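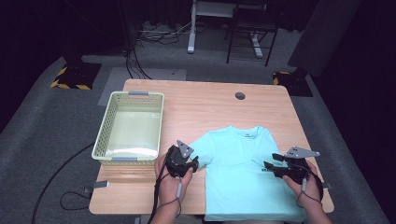
Photos: Kaverlow workshop. Review published July 5, 2020.

We bought the Draster hand-held gripper set in April, to record folding examples for our learning system at Kaverlow. I have used it enough now to give an opinion. The set has 2 grippers, one for each hand, and each gripper has its own camera. A person does the task with the grippers, and the recordings become the training examples. Our task is T-shirts on a table, with a basket next to them.

In your hands

The grippers are chunky, and during the first days my wrists were tired after 30 minutes. Later it was better, but I still plan short sessions. The metal plate on top has holes in it, so you can mount your own parts. The cables are my main complaint. They run down along the hand, and when you turn a sleeve you must think about the cable also. I would pay more for a version without them.

The fingers are black and quite wide. For picking up one layer of thin cotton they are not ideal, and you need some practice before you can take only the top layer – sometimes I got both.
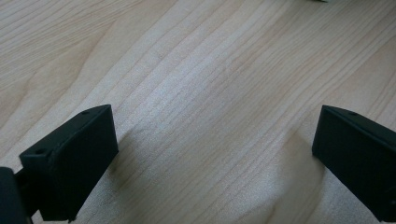

What the camera records

The view is wide. With the gripper open, you get both fingertips and a lot of table between them. On our light wood the black fingers have very good contrast, and even the small holes in them are sharp enough to see. The table shines a little in the middle, and I would choose a more matte one if I started again.

You should check how much of the cloth is in the view before you start each example. We deleted 344 recordings from the first batch of 600, mostly for this reason. The Ceria software, which we use for sorting, does not warn you, so it is work for your eyes.
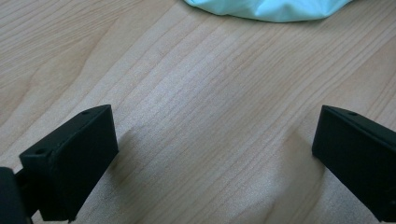 Gripper open, with the cloth at the top of the view.

Compared with the Raju set

We also tried the Raju set for two weeks. It is lighter and the handle is softer, but the fingers did not close evenly on our unit. For cloth this is a serious problem. The Draster closes evenly every time, and it is the one we kept.

I recommend it for a small team which has patience with cables. The printed manual is short – download the longer one before the first session.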